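Detstead Makers Board > Robots and Automation > Teaching by hand

Thread: Two arms, building bricks, and the second before they touch

dreven_arms
Good evening all. Excuse my English, I write slowly. We are collecting demonstrations for a two-arm stacking task: one brick in each gripper, bring them together over the mat, press. Pacita Barredo and I take turns at the remote control. We have 431 episodes so far and the policy trained on them is good at picking up. The joining is bad. It comes near, then it waits, then it moves away a little and comes near again.

I think the fault is ours. Both of us stop at the same place to look. In the overhead view the studs of the green brick are to the side and the studs of the blue one are up, so the operator must decide which wrist will turn.

My question: should I cut these pauses out, or record everything again?

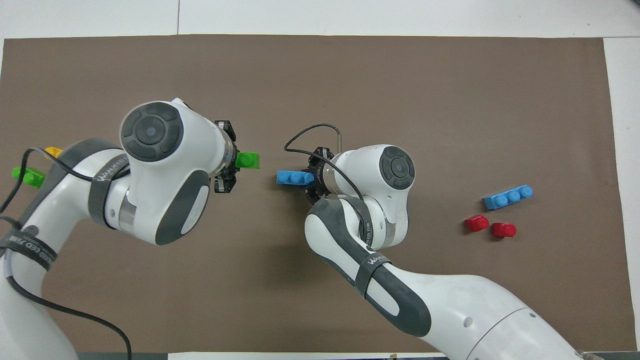 Reply 1: tjugah
Teguh Jugah here. I would cut. I had the same trouble in May with a peg task, and 97 of my episodes had a long stop before contact. I removed the stopped part with a small script that looks at joint speed, trained again, and the waiting was mostly gone. Two evenings of work.

Reply 2: ong_bench
I don't agree with Teguh. If you cut the pause, the arms jump from one pose to the next and the gripper timing goes wrong. A human stops because he is choosing. The cure is to choose before you start. Always the same arm turns, always the same arm stays still. Write it on paper and stick it beside the operator.

Reply 3: tjugah
It does not jump if you cut only the frames with no movement. But yes, the fixed rule is good, I would do both.

Reply 4: brustov
Why not guide the arms by hand for this step? You feel the contact. With remote control and no force feedback you are pressing blind, and of course people become careful.

Reply 5: dreven_arms
Brustov, we tried it. One person cannot guide two arms well, and with two persons our own hands were in the camera view all the time. So we stay with remote control.

Ong, we made the rule yesterday. The left arm brings green and turns it studs up, the right arm holds blue low, close to the mat. Green goes on top. We also decided that at the end both grippers stay close to the stack for one second before going up, so the end of the episode is clear.
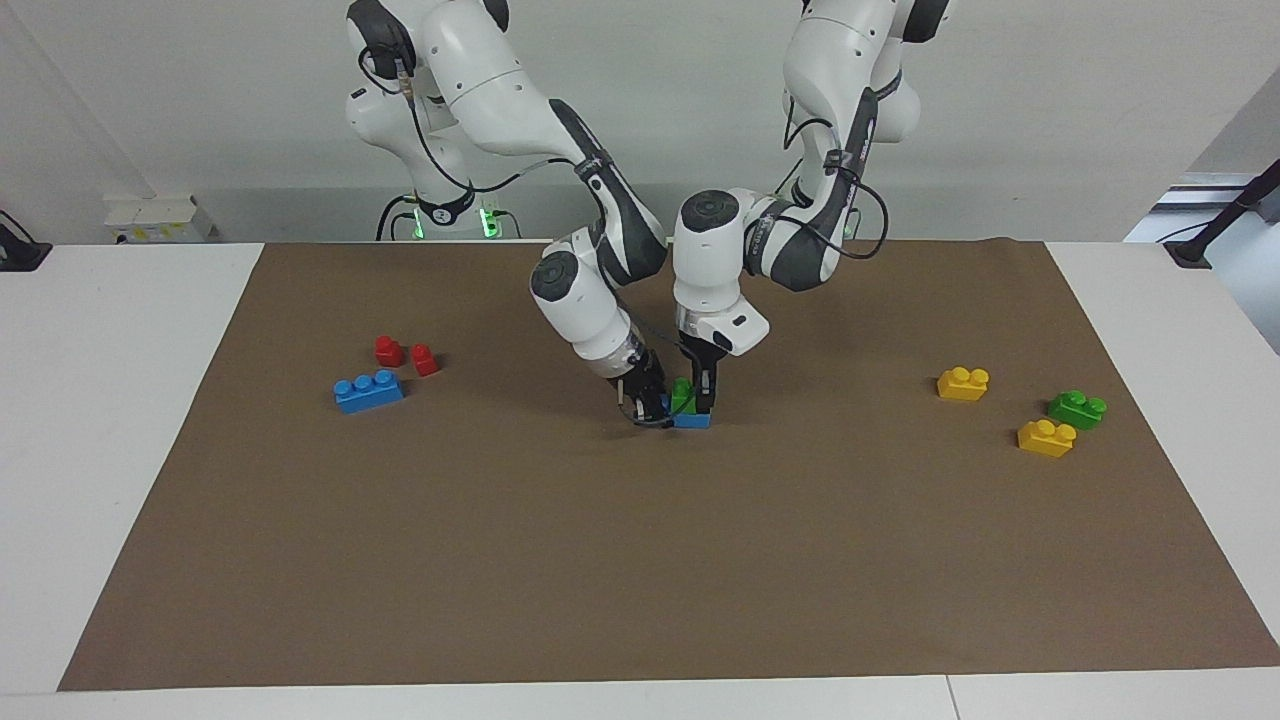

Green on blue, both grippers still down at the stack. Fixed camera.

Reply 6: ong_bench
Better. But now your fingers hide part of the bricks from that camera. Do you use the overhead view in training also?

Reply 7: dreven_arms
Yes, both views. Pacita wants to put the fixed one lower. I am afraid to change it in the middle of collecting.

Reply 8: brustov
Don't move it. You would have two datasets and trust neither. And I still say try by hand, only for the pressing.

Reply 9: tjugah
How many are you planning in total? I stopped at 851 and the last part gave me almost nothing.

Reply 10: dreven_arms
The plan says 1,181, but if the new rule works I will be happy to stop sooner. I will train on the new ones alone first, then mixed with the old ones after cutting, and write the results here.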